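"I don't believe in the weekend repair," says Enikő Nyitrai. "I believe in the weekend when you take something to bits, and then the five weekends when it sits in a washing-up bowl."

I had gone to Lurkdale to hear the case for mending things at home, and had perhaps asked the wrong person. Nyitrai has run the evening bench at the Lostby workshop long enough to have lost patience with the whole subject. She teaches people to strip and rebuild small gear assemblies, the sort that turn a blind or a feed screw, and she thinks most of them would be better off leaving the lid on.

The class meets on a Wednesday at half past six. It costs £12, tea included, and I asked whether that was good value.

"For the tea, no," she said. "For the rest it depends what you break."

My own doubts run the other way. I have read a good many cheerful articles about repair, and they tend to skip the part where the thing still doesn't work. So I asked how many of the assemblies that come through her door leave in better order. She wouldn't give me a figure. She said people who quote figures for this have usually decided in advance what counts as mended. A gear that turns freely on the bench may bind as soon as it has a load on it, and by then its owner has gone home and told everyone about it.

Usha Warrier, who has taken the course twice, was a little kinder. "You do learn what a spline is for," she told me. "I'd been looking at toothed shafts all my life and thought they were all the same. A spline has to slide in and carry the turn. If you've forced it once you can feel it for ever after." Had it saved her any money? She laughed and said she had spent £77 on pullers and picks, and that her curtain motor was in a drawer.

There is a method, and Nyitrai is strict about it. Wipe the table first. Lay parts out in the order they came off, left to right, and don't turn any of them over until you've marked the face. Grease goes on last and there should be less of it than you think. She has no time for the sort of kit that promises to do the job in an hour. When I mentioned the Hutapea guide, which several of her students swear by, she asked whether I had tried following step four with two hands. I hadn't.

The part everyone gets wrong, she says, is the ring. Put a splined gear inside an outer ring and the temptation is to push down on whichever side is sticking. That tips it, and a tipped ring will jam as firmly as a glued one.

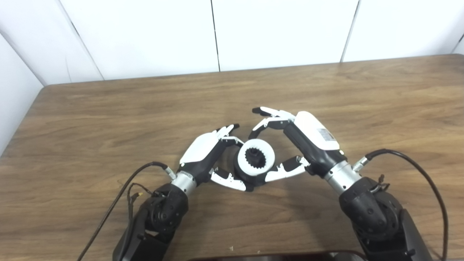
"Both sides, low down, same pressure," she said. "And keep the base on the table. People will pick it up to have a look, and that's when it goes crooked."

I wondered if this was really a skill or just patience with a better name. Gervásio Falcão, who shares the bench and had been listening, thought it was mostly patience. Nyitrai disagreed with him quite sharply. Patience, she said, would let you do the wrong thing slowly. You had to know where the load was going.

She may be right, though I noticed that neither of them could tell me how you would find that out except by ruining a few. Falcão keeps his ruined ones in an old Ostberg tin. Some have chipped teeth, and a couple look perfectly good to me.

I asked Nyitrai if she would mend my kitchen timer, since I had brought it along. She turned the knob twice, listened, and handed it back.

"Does it ring?" she said.

It does, usually a bit late.

"Then leave it alone."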